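Subject: Re: [home-music] Practice fights with a nine-year-old
From: Ffion Howells
Date: Sat 2 April

Dear all,

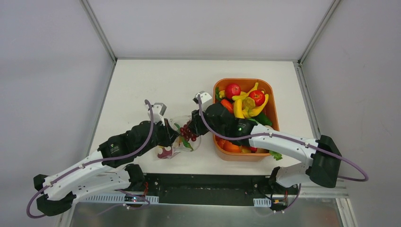

I meant to answer this on the day it came in, and then the recital happened, and then we all had colds, so please forgive me if others have already covered it better.

> My son is nine and has been on the piano for two years. He used
> to run to it. Now every afternoon is a battle and I end up
> setting the kitchen timer for thirty minutes and standing there
> with my arms folded. His teacher says to hold firm. My husband
> says let him quit. Did any of you get through this, and how?

Oh, I feel for you! We had very nearly the same thing with our middle girl, who plays cello, and I did the timer too (ours was shaped like a hen, and I came to hate that hen). She would sit there and saw away at the one line she already knew until it rang.

What changed things for us was dropping the minutes altogether. I asked her teacher to write down two small jobs for each day, such as "bars nine to twelve, slow, until the shift feels easy," and when the jobs were done she was done. Some days that took her eight minutes and I had to bite my tongue. Other days she stayed on for most of an hour because she had wandered off into a tune from a film.

I also moved practice to before breakfast, which I know sounds dreadful. Ours is not a morning family at all. But by four o'clock she was worn out and hungry and so was I, and half of our fighting was plain tiredness.

The other thing I'd suggest is finding him someone to play with. We drove over to Bremton every other week for the beginners' ensemble, and she'd practice for that without a word from me, so as not to be the one who got lost. If you are anywhere near Cerkden, the Llorente studio takes piano students for duets, and I believe they start a new group in September. Do write and ask if they have room, as they are lovely about children who have gone off the whole business.

As for quitting, we told ours she could stop at the end of the school year if she still wanted to, and we meant it. She grumbled until May and then asked if she could have the Florby book, the one with the sea songs. She's fifteen now and still at it, though she has never once in her life played a scale cheerfully.

Write to me off the list if you'd like the job sheets. I have a whole folder and would be glad to copy some for you.

Warmly,
Ffion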